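Suction cups, fingers, and a long June

I promised a follow-up on the gripper shootout back in spring, and I'm sorry it took me until June, but bin picking has a way of eating your evenings (and most of your coffee!). The two finalists were the Rikura suction head and the Wokis finger gripper, both driven from the same Chisholm controller so I couldn't blame the software.

I gave each one 128 picks out of a mixed bin of odds and ends. The Rikura was lovely on anything smooth and flat, and it only dropped 7 of those the whole time. Soft things were another story, because fuzzy fabric leaks air like a sieve. The Wokis missed 8, mostly small stuff sitting tight against a wall, where the fingers just don't have room to open. I tried two approach angles for those and the steeper one was kinder, though the cable bundle on the arm complained a bit on the way down.
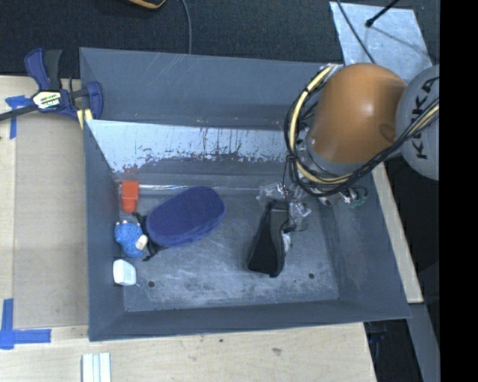 Reltwood wrote in to ask whether I'd thought of running both on a tool changer and letting the camera decide, and yes, I have, and I keep going back and forth on it! The swap time worries me. For now the Wokis stays on the arm, and I'm ordering softer cups for the Rikura so it gets another fair try before the summer is out.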